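Calbridge - Workspace and Storage, week 4 handout
Notes: T. Nasr

Recap from last wk: a desk is for the job being done now. Everything else is storage, even if it only landed there for a minute.

Bags first. A full backpack takes more room than people allow for - the Brirkwood exercise gave it a strip 70 cm wide, most groups guessed half that. Bag goes on a hook or the floor, zip facing you.

Screen height. Desk at 72 cm suits most, not all. Check with the chair you will really use.

Cables
- trace each one to both ends before unpluging
- tie in twos or threes, never the whole lot
- slack goes up under the top, off the floor
- label at the plug end (masking tape is fine)

Boxes. If it has a label, turn the label outwards. If its empty, flatten it. Pink, brown, whatever - a box by the keyboard collects things.

Discuss in pairs: backpack, monitor with black cables looping below it, keyboard, pink box. What moves first, and where to? Five mins.

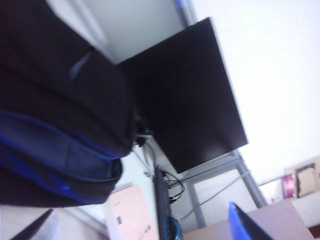
For next time
Read the Dobos chapter, first half only. Bring a tape measure. Sketch of your own desk, pencil ok.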